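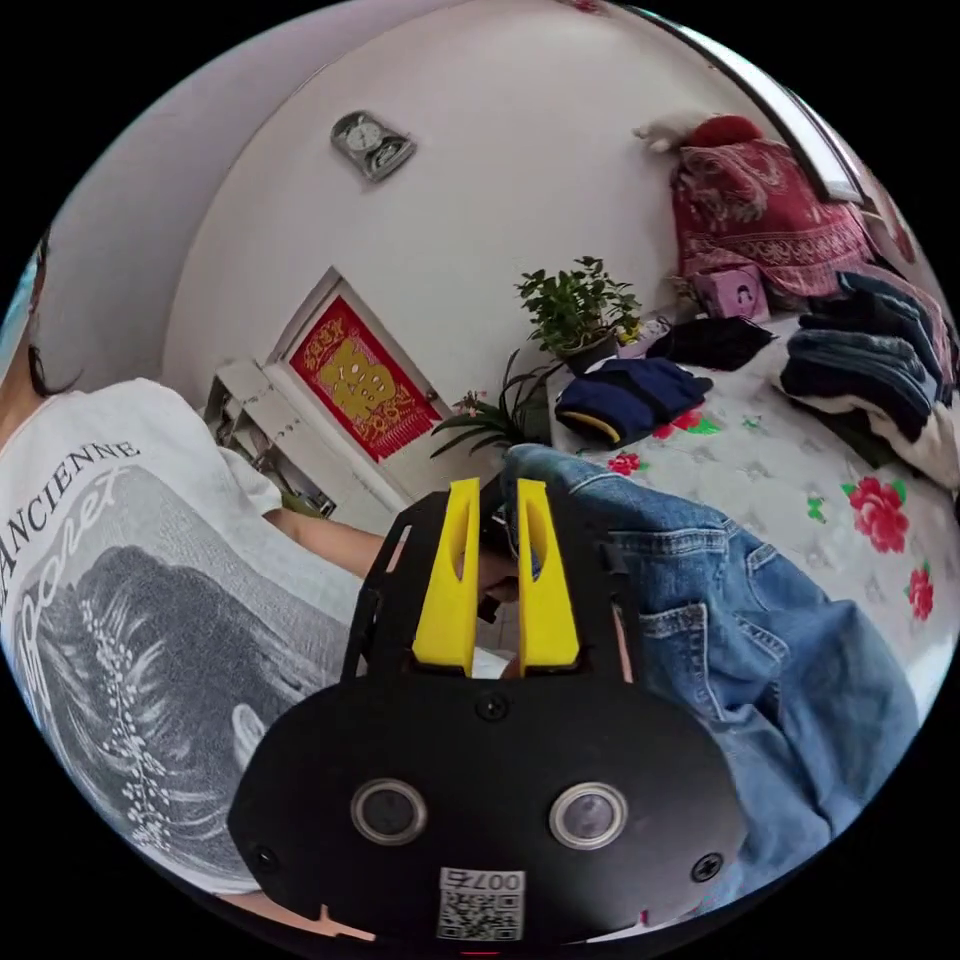 Lobo Hand-Held Gripper, Club Edition

Supplied by Junura for school and college robotics clubs

The Lobo is a two-finger gripper worked by hand. A student holds it, carries out a task at a bed or table, and the unit records the movement. The recordings are then used to train the club's own robot arm. No arm is needed to start.

The housing is black and the fingers are yellow. Each finger has an opening cut through it. A QR sticker on the front face identifies the unit, so clubs running several units should scan it at the start of every session. Recordings made without a scan are filed under "unassigned" and have to be sorted by hand afterwards.

The Kurko folding challenge

This edition is sold with the task sheets for Kurko, the household task competition for student teams. The current round is clothes handling: jeans, tops and jackets, picked up, moved and folded on a soft surface. Teams may use any room. Plain and patterned sheets are both allowed, and the entry rules give no extra marks for a tidy background.

A team is made up of 4 students. Each entry must include 67 recordings, of which 21 are held back for testing and must not be used in training. Garments may be repeated between recordings but must be put down in a different position each time.

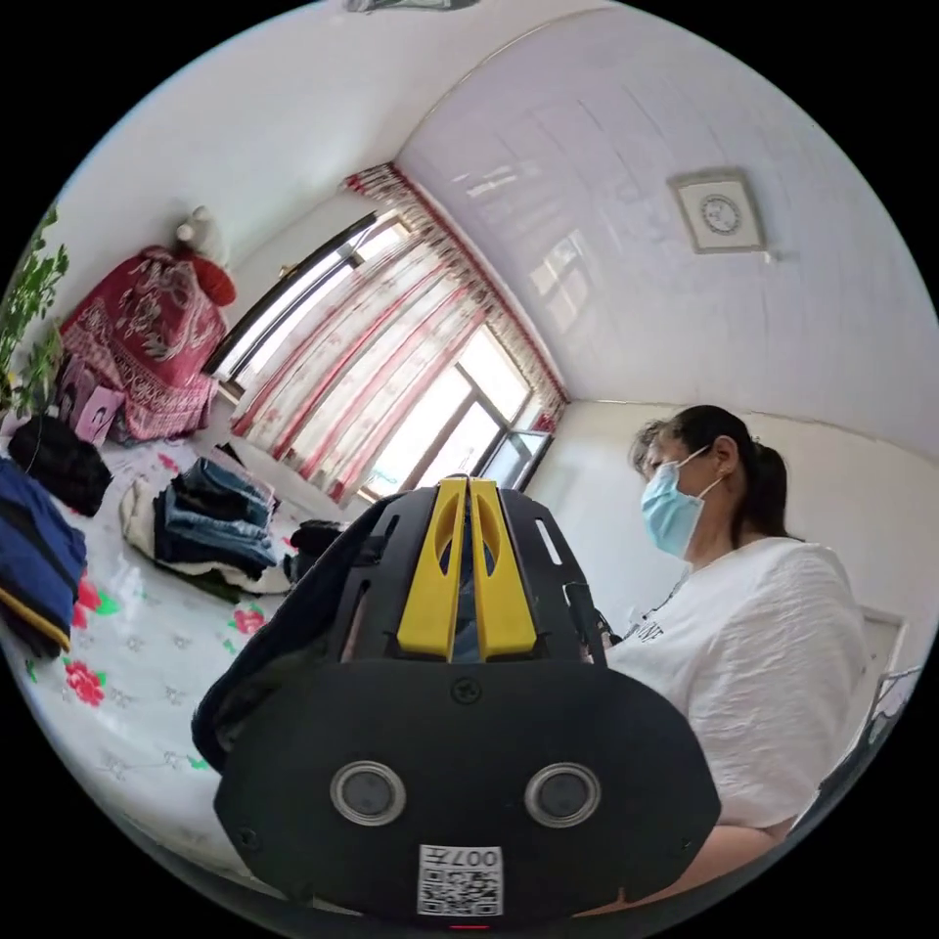 We lost half a day in May to the held-back set, writes the Castport club. Two of us had trained on everything before anyone read that part of the sheet. Please print it on the first page. Denim was easier than we expected. Thin cotton slid out whenever we closed the fingers too near the hem.

The task sheets were reissued on Sat 18 June with the testing rule moved to page one. For thin cotton, take hold further in from the hem and close slowly. Replacement finger pads with a softer face can be ordered separately.

In the box

Gripper, Club Edition
Charging lead
Spare finger pads, one pair
Hex key
Kurko task sheets, printed

Care

Wipe the front face with a dry cloth. Do not use solvent on the fingers. Check the housing screws monthly and tighten by hand only. Store the unit with the fingers closed.

Ordering

Orders are accepted from schools, colleges and registered clubs. State the number of units and whether the club already has an arm, as the mounting plate is a separate item. Units can be returned unused in the original packing.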